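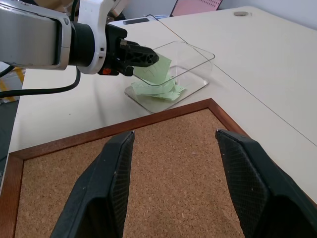 Setting up your first watchlist in Rinum

Right, you've got your login and you're staring at a blank page. I remember it well! I wrote this part of the guide after helping my cousin Ohemaa Arthur get going over the phone, so it follows the order we did things in (including the bit where we had to go back).

Before you start, have your broker's holdings file saved somewhere you can find it. Rinum reads plain CSV files and the ones that come out of Vatus. It can't read PDFs.

1. Open Watchlists and press New. Give it a name you'll still understand in October. Mine is called "Boring dividend payers" and I'm quite proud of it.

2. Press Import and pick your file. You'll get a preview with your share names down the left and your purchase prices next to them. Check the currency column here, please. London shares are often quoted in pence, and if Rinum thinks they're pounds you'll look fantastically rich for a minute or two.

3. If the prices are wrong, tick Quoted in pence and press Refresh. Ohemaa and I missed this and had to delete the lot and import again.

Note: one list holds up to 300 shares. Anything past that is left out of the import, and the message telling you so is small and grey, down at the bottom. 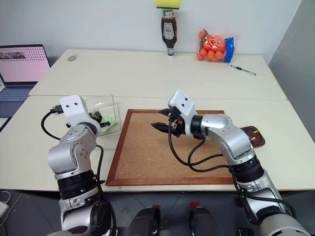

4. Choose your columns. I keep 6 on screen: price, yield, price to earnings, debt, next results date and my own notes. There are loads more in the menu, but I found I was scrolling sideways all day and reading none of them.

5. Set your price alerts. Click the bell beside a share, type an upper and a lower figure, then press Save. The bell turns solid once the alert is on.

Caution: alerts run on prices delayed by almost 60 minutes unless you've paid for the live feed. Please don't use them as a stop-loss. An alert sends you an email and that's all it does, it won't sell anything for you.

6. Share the list if you want to. Press Share, add an email address and pick View or Edit. Kobina Agbenyega and I have Edit on each other's lists, so if you spot a note saying "why on earth do you own this", it's him.

Your purchase prices are visible to anyone you share with, on View as well as Edit. To hide them, go to Settings, then Privacy, and untick Show cost before you send the invitation.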